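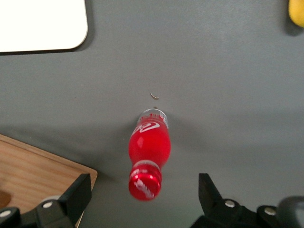
Gamthorpe Gray Worktop, 7 ft

By Natsumi Kuroda
May

Print this page | E-mail this page

The Gamthorpe is a flat, plain gray top for a break room, a craft table or a small shop counter. It comes as a single piece with no seam, and you can put it on your own legs or on the Skandeo frame sold separately. We have carried it in one color and one finish for a long time and there are no plans to add others.

Most people who buy it want a surface that doesn't compete with what is on it. A red Coca-Cola bottle on gray is easy to find. So is a dropped screw, a bead or a scrap of foil, and customers who do small work at a table tell us they like that. The other side of it is that crumbs and specks show too. If you want a top that hides them, look at the patterned ones on the Lam page.

Size and price

The standard top is 7 feet long and 30 inches deep. The price is $309 for the top alone and $673 for the top with the Skandeo frame. Delivery inside our truck area is $99 whether you order one top or several. Outside the truck area we ship by freight and will quote you before we charge anything.

We don't cut to length at the store. The top can be shortened at home or by a cabinet shop, but a cut top can't be returned, so measure the room first and then measure the doorway and the hall. A top this long does not turn easily in a narrow stairwell. Two people can carry it. Stand it on its long edge while you move it and don't drag it flat across concrete.

Surface

The finish is matte. It is smooth enough to write on through a single sheet of paper and it does not throw much glare from an overhead light. Round things will roll on it if your floor is out of level, so set the feet before you load the table. A bottle laid on its side is a quick check if you don't own a level, though a level is better.

Cola, fruit drinks and coffee should be wiped up the same day. We left a ring of red soda on the store sample from Saturday closing until Monday morning and it came off with dish soap and a second pass. Red wine left for the same time needed more work and we would not promise that result. Permanent marker leaves a shadow.

Do not put a hot pan straight on the top. Use a trivet. Do not cut on it either. A blade will leave a line and the line will stay.

Cleaning

Warm water, a drop of dish soap and a soft cloth are all it needs. Dry it afterward or you will see streaks on a sunny day. Skip scouring powder, steel wool and anything sold for ovens. For dried glue, try a plastic scraper held low — an old gift card works.

Pick up loose bits of metal before you wipe. Can tabs, staples and foil rings get caught under the cloth and scratch the finish, and fine scratches on a matte gray top catch the light from the side.

The Ciditz mat

We sell the Ciditz mat as an add-on. It is white with rounded corners and lies flat without clips. Some customers keep one at the end of the table for cutting and gluing and leave the rest of the top bare. Lift it once a week and wipe underneath. Water that gets trapped there won't hurt the top right away, but grit will if you slide the mat back and forth.

Putting it on the frame

The frame comes with bolts, washers and a hex key. Lay a blanket on the floor, put the top face down on it, and center the frame. Start every bolt by hand before you tighten any of them. The holes are predrilled in our tops only. If you are using your own legs, drill no deeper than half an inch and put tape on the bit as a stop.

Returns

Uncut tops can come back within 30 days. Keep the cardboard corners until you are sure. Damage from shipping should be reported within two days, and a phone photo is enough.

Print this page | E-mail this page

Comments

Jianhua Gu
Bought two for our break room and pushed them end to end. The heights match. The color of the second one is a hair lighter in daylight but you have to look for it. Delivery was on time.

Ayane Kinoshita
Can the frame be adjusted for a standing desk? I'm 5'4" and would want it at 40 inches or so.

Natsumi Kuroda
Ayane, no, the Skandeo frame is fixed at 29 inches. The top alone will fit a standing base as long as the base is rated for the weight. Call the store with the model and we'll check it.

Katsuhiko Sugawara
Good top. I use it for fixing watches and the gray is easy on the eyes. I would like a raised lip on the back edge because parts go off the far side. I ended up gluing on a strip of molding.

Kaede Nakajima
The page says no hot pans but what about a mug? Mine has had coffee mugs on it every day since winter and I don't see any marks. Only trouble so far is a scratch from a bottle cap my son was spinning.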